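Mistcombe small appliance open day – notes from the visit

August 2018

Back from Mistcombe last night, typing this up before I forget it all. Feet hurt. Good day though.

For anyone who hasn't been, the open day is when Brirkska lets the public into the old building on the river side and shows off kitchen stuff. Toasters, kettles, mixers, a whole wall of coffee grinders. Half showroom, half repair shop. Used to be a February thing and then the parking lot iced over one year and they moved it to summer. Better. No coats to carry.

Ticket was $11 at the door. Includes a coffee and, yes, toast. More on the toast below.

Getting there

Take the county road, not the highway exit. The exit sign still says the old company name and I drove right by it. Parking is in the field behind the loading dock. Gravel, some mud by the gate. Visitor sticker number 2231, which I wore on my shirt all the way home and into the gas station.

First hall

Kettles. Too many kettles. I was moving fast because the toaster room fills up after lunch and I knew that from last time. Did stop for a Nolte stovetop kettle with the whistle taken apart on a tray, every little piece laid out with a paper tag. Very nice. The tags had handwriting on them, tiny and neat, and one had been corrected in red pen.

Also a bin of old power cords for sale by the pound. Bought some. Don't ask what for.

Mixers next. Walked through. Loud. A woman at the far table was whipping egg whites for a crowd of kids and every kid wanted the bowl. Skip it if you have a headache.

Second hall – toasters

This is why I went. Long room, high windows, and the smell hits you at the door. Older chrome ones along the wall behind a rope, newer ones out where you can get close.

What struck me this year is how far the shapes have gone from the plain box. Rounded ends, soft shoulders, glossy shells. Pearly white is everywhere, and copper with it. Copper knobs, copper levers, rose-gold rims. Two years ago it was all brushed steel and black plastic. I came in thinking the copper look was silly and left kind of wanting one.
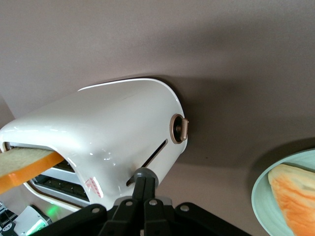 Trullia had the biggest table, and the talk there was worth the ticket by itself. Somebody from the repair side took a whole toaster down to the bare parts, talking the entire time, and I scribbled what I could. Some of it:

Most dead toasters aren't dead. Crumbs. Crumbs in the tray, crumbs in the track where the lever runs, crumbs packed around the latch so it won't hold down. Unplug it, let it cool, turn it over the sink, shake. Then pull the tray and wipe it. He did one that a visitor brought from home and the pile that came out got a round of applause.

Don't go in with a knife or a fork. Not even unplugged, he said, because the heating wires bend and then touch something they shouldn't. Soft dry brush. An old pastry brush works.

Glossy shells scratch if you look at them wrong. Damp soft cloth, no powder, no scrubby side of the sponge. For the copper colored trim use the same cloth and nothing stronger. Metal polish will take the finsh right off a plated part.

Bread that sticks up out of the slot is a slot length problem. Big bakery loaves just don't fit a lot of machines. Turn the slice on its side or flip it halfway. I've been flipping mine for years and felt seen.

Dial numbers aren't minutes. I kind of knew that. Apparently a lot of people in the room didn't, there was a real stir.

The toast

OK so the tasting. Same loaf, 3 settings, white bread and a brown seeded one. You get a card and mark which you like. I went middle on the white and darker on the seeded. The butter was out on the counter in a big dish and soft, the way it should be. Jam ran out early. They found more, but it was the marmalade kind – fine if you like marmalade.

Line for this was 33 minutes. I timed it, nothing else to do. Bring a friend to talk to or go right when the doors open.

Repair tables

Bring your own broken thing, they look at it free, you pay for parts. I brought the hand mixer with the bad switch. Fixed while I stood there. The tables are by the back doors and there's a nice breeze, and a bench, and I sat on that bench longer than I meant to.

They also had loose knobs and feet in jars, sorted by size. Found a rubber foot that looks right for my toaster at home, which has rocked since we moved. Haven't tried it yet. Will add a line here when I do.

Shop

Small. Tea towels, crumb brushes, a few boxed seconds with dents. Prices ok, not amazing. Cash was faster, the card reader kept dropping out.

Would I go agian? Yes. Earlier start, lighter bag, toasters first and then work backward to the kettles. The cafe closes before the halls do, so eat before the last talk. And wear the sticker somewhere it peels off clean, mine left a gummy square on the shirt and I'm still working on it.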